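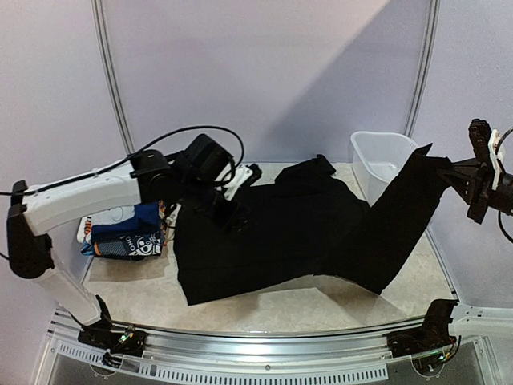 How should a long-sleeved top be folded so that it stacks flat? Lay it face down, bring each sleeve straight across the back, fold the sides in to the width of the shelf, and then fold the length in thirds.

PRESASANCE, April - Wemow, a supplier of laundry room fittings and garment care guides, today released the second edition of its Thibodeau Folding Guide, a printed and downloadable reference for shared laundry rooms, dormitories and clothing banks. The new edition adds a full chapter on heavy long-sleeved garments, including sweatshirts, zip jackets and fleece.

The first edition covered T-shirts, towels and bed linen. Readers asked most often for help with sleeves. A sleeve left twisted inside a fold produces a ridge, and a stack with several ridges leans and slides. The guide therefore treats sleeve preparation as a separate stage. The garment is held at the upper body, the cuff is drawn outward until the sleeve is straight, and the sleeve is laid down along its seam before any fold is made. Dark fabrics get a section of their own, as seams and edges are harder to find on them.

The chapter also sets out a standard work area. Wemow recommends a smooth, light-colored surface with the finished stack in one back corner and an open bin in the other. The front stays clear for the garment being folded. Heavier items go at the bottom of the stack, printed shirts are folded with the graphic outward, and hoods are laid flat over the back before the final fold.

Methods in the guide were checked at the Plotitz laundry room in Presasance on 691 garments, 200 of them long-sleeved. Each method was repeated until the folded width stayed within the limit for a 30 cm shelf. Two methods from the draft - the rolled hood and the crossed sleeve - were dropped after they failed to hold that width.

The Thibodeau Folding Guide, second edition, has 50 pages and lies flat when open. Wall charts of the sleeve chapter are sold separately. Owners of the first edition can download the new chapter at no charge from the Wemow website. Orders from laundry rooms and schools ship from the Presasance warehouse.

Filed under: Home & Laundry > Product News

Comments (3)

tallstack
Does the 30 cm width work for XXL? My hoodies come out wider than that unless I fold the sides twice.

r_hollow
Double side fold is in the first edition, towel section. Works on hoodies too, but the stack gets thick - I only put four on a shelf.

Laundry on 2nd
We have the old wall chart and the print is too small to read from the table. Is the new one bigger? Couldn't find the dimensions on the order page.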